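Print this page | E-mail this thread
Search the forum: enter keywords Go

Westano Operators' Forum – Teaching by Remote Control

Recording pavement routes by hand: corner section

Imre Erdős wrote:
Members of the Flandside group are asked to comment on the second set of guided routes in the simulated town. The operator drives the delivery robot by remote control, and the recorded commands are then used to teach it the route. Two views from the set follow, one beside the glass wall and one at the crossing.
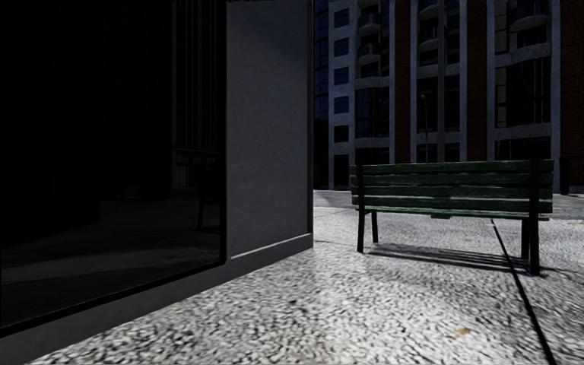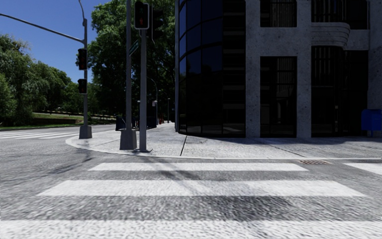 Reply 1 – Sixten Sundqvist
I have reviewed the 40 recordings submitted in June. In my view, operators should keep well clear of the dark glass. It carries faint reflections, including part of a bench, and a learner may treat these as ground it can enter. I recommend that all runs passing closer than the agreed margin be withdrawn.

Reply 2 – Thérèse Sutherland
I cannot support that recommendation. If every run keeps to the middle of the pavement, the robot will have no example of how to recover when it finds itself beside a wall. Flandside withdrew 8 such runs last year, and the trained robot stopped at the first shop front it met. The close runs should remain, provided that the operator steers away smoothly and the correction is marked in the log.

Reply 3 – Saturnino Aguirre
My concern is the crossing. The pedestrian signal shows a red hand, and the operator should hold the robot on the pavement until it changes. Several operators release the stick early and creep towards the kerb while waiting. The robot will copy this faithfully. The drain grate by the kerb should also be given room.

Reply 4 – Sixten Sundqvist
I accept the point about recovery, but would ask that close runs be kept in a separate folder. Mixed together, they cannot be weighted properly.

Reply 5 – Tyson Vachon
A separate folder is acceptable to the Hukden team. We would add that waiting time must not be trimmed from the crossing runs. The Wallin converter removes still periods by default – please switch this off before export.

Reply 6 – Thérèse Sutherland
Agreed as to the folder. I remain opposed to any withdrawal.

Related threads
Stick or keyboard for slow manoeuvres? (88 replies)
Marking corrections in the log
Wallin converter: files over 2,000 steps
Handing over between two operators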